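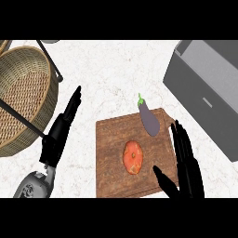
Humow facsimile: Araújo, Treatise on the Pulse

Mar 13, 2026 -- Pultier Editions, Porncombe

Full-size facsimile of the Araújo treatise, reproduced from the copy with the corrected errata leaf. 219 pp., three folding plates, sewn in sections. The marginal notes on the fevers chapter are printed in a second colour. Plate 2 is bound facing p. 100, as in the original -- later issues have it at the end. English index supplied as a separate pamphlet.

Limited to 1206 numbered copies. Dispatch from September.

Shares: 3 | Comments: 0

© Pultier Editions. Contact | Back to top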